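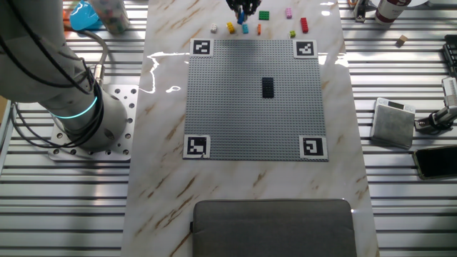

Notes on building on a gray LEGO baseplate, thread.

1/ First brick goes near the middle, slightly off center. Mine is black. Every later position gets counted in studs from it, so pick a color you won't use again.

2/ Loose bricks stay off the plate, up past the top edge. One of each color is plenty for a first layout.

3/ Marble-pattern top: looks fine, glares badly under overhead lights. Ivone Sampaio suggests a matte mat. Haven't tried it.

4/ Press straight down. A brick seated on a tilt throws off the next 10.

5/ Ashraful Gamage asked about plate size. Big. I ran out of studs on the small one by layer one.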